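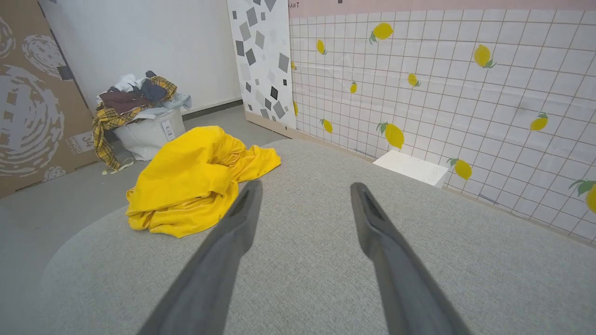

# Skamance – léxico de revestimentos têxteis

Skamance é um conjunto de fichas terminológicas em português sobre tecidos de estofamento, destinado a catálogos, inventários e memoriais descritivos. Cada ficha traz o termo preferencial, as variantes e uma definição curta. A cor e a textura são registadas em campos separados: uma superfície estofada cinza-clara, de trama fina e aspeto salpicado, recebe `cor: cinza-claro` e `textura: trama fina, mesclada`. A composição da fibra só é preenchida com etiqueta ou ficha técnica do fabricante.

## Conteúdo

- `termos.csv` – 123 entradas, uma por linha
- `variantes.csv` – 49 formas regionais ou em desuso
- `notas/` – critérios de redação e casos pendentes

Codificação UTF-8, separador ponto e vírgula. Os campos vazios ficam vazios; não usar "n/d".

## Origem

As definições foram redigidas a partir dos inventários Morden e Pluvatby. Os termos de passamanaria vêm da lista Chrysikopoulos e ainda não foram harmonizados com os restantes.

## Limitações

O campo `textura` depende da observação e varia com a iluminação. "Mesclado" e "salpicado" são tratados como sinónimos nesta versão – a separação está prevista para junho. Couros e laminados sintéticos ficam fora do âmbito.

## Contribuições

Propostas de até 20 termos por envio, com definição e fonte. Definições acima de 100 caracteres são devolvidas para revisão.

Última atualização: março de 2020

Contacto | © Skamance | Voltar ao topo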